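Barasa 2 water test kit, reviewed 2023-03-07

The Barasa 2 measures free chlorine and nitrate in tap water. We ran 166 samples through it, with a Woditz bench meter as the reference.

Chlorine readings took about 15 minutes each. Nitrate was slower, and the colour chart is hard to read at the low end.
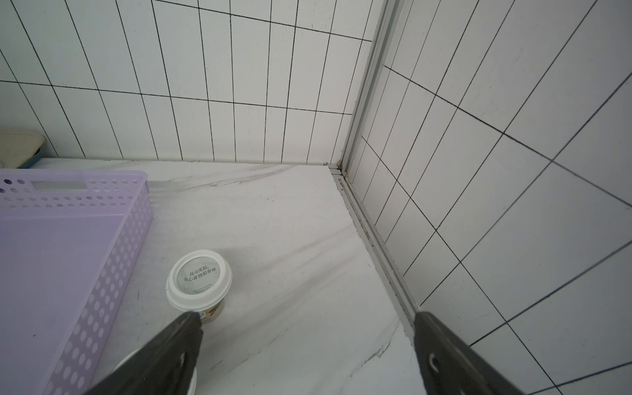

Marble-patterned worktop against white tiles.

Repeat readings agreed well on all but 8 samples. The log exports as plain text with no units in the header.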